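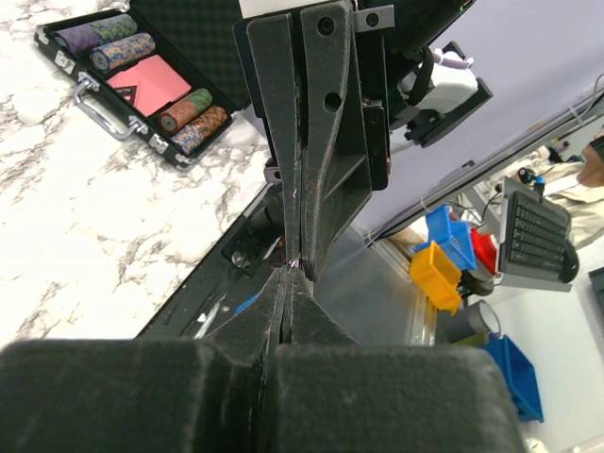 Ditte Frandsen keeps a list of every poker set she has put back together. When we spoke in April it stood at 2372. She writes each one on a line in a ledger, with the number of chips that came in, the number that went out, and what she charged.

Her shop is on the ground floor of a former shoe store in Prurnau. She shares it with Gunnlaugur Brøndum, who repairs the cases while she sorts what goes inside them. They have worked together for five years.

"People think of the chips as the set," Frandsen said. "They bring me the chips in a grocery bag and say the case is in the attic somewhere. I ask them to go get the case. Without it I don't know how many there should be."

Most of the sets that reach her are the ordinary kind sold for home games, in a black case with metal corners and a foam lining. The chips lie in rolls in long slots and the cards go in the middle. Frandsen likes this layout and says it has hardly changed in the time she has been doing the work.

"You open it and you can see right away if a roll is short. It slides. If you can slide a roll with one finger, you're missing chips."

She sorts by color first, then by the pattern on the edge, then by weight. The last step matters when a family has merged two sets over the years. A green chip from one maker can look like a green chip from another until they sit next to each other in a slot, and then one sticks up. She uses a small kitchen scale for this. The chips she can't place go into jars along the back wall, and when a customer needs six orange ones she goes to the jars.

I asked if people mind getting chips that don't quite match.

"Some do. I tell them on the phone before I start. A man from Skundholm drove two hours to pick up his father's set and saw that one roll had a slightly different blue in it. He put it back in the car and thanked me, and then he called the next morning and asked if I could find the right ones. It took until fall. I found them."

Brøndum's part of the work is slower. Handles come loose, latches bend, and the foam goes to powder if a case has been stored near a furnace. He cuts new foam by hand with a long knife. He used to order liners from a supplier called Mansour, but the slots came in a single width and he was trimming every one of them anyway.

"The corners are what people want shiny," he said. "I'd leave them. A corner is there to get hit. But I polish them if they ask."

He does not like to replace a handle if he can straighten it. A new handle often has its holes in a different place, and then there are two sets of holes in the case. He showed me one that had come in that way from another shop. The old holes had been filled with black wax and he was picking it out with a toothpick while we talked.

Neither of them plays much. Frandsen grew up in a house where cards were for rainy weeks at the lake, and the chips were used for everything except poker. Her brothers built walls out of them. Her mother kept score for rummy with them, blue for ten and orange for one. Brøndum plays in a game at the Brusalance, a café down the street, and says he loses.

The two of them disagree about cards. Frandsen puts a deck back in the case if it came with one, even when it is short, with a note saying which cards are gone. Brøndum thinks a deck with missing cards should be thrown out.

"He says it's useless," Frandsen said. "And it is, for playing. But somebody's aunt bought that deck. I'm not going to be the one who decides."

"I'd decide," Brøndum said from the other bench.

Her advice for people who have a set at home was short. Put the chips back in the same order every time, so a gap shows up the same night and not three years later. Look under the sofa before you call her. Don't wash them in the dishwasher. A damp cloth is enough for most chips, and a soft toothbrush will get into the pattern on the edge. Let them dry flat on a towel overnight before they go in the case, or the foam will hold the water.

She also asks people not to store a case standing on its end. The rolls press down on whatever is at the bottom, the foam gives, and after a winter the slots are too loose to hold anything.

By the time I left, Frandsen had started on a new set, a large one from an estate. She had the chips out in short stacks and the ledger open beside them, with the first column filled in and the second one blank.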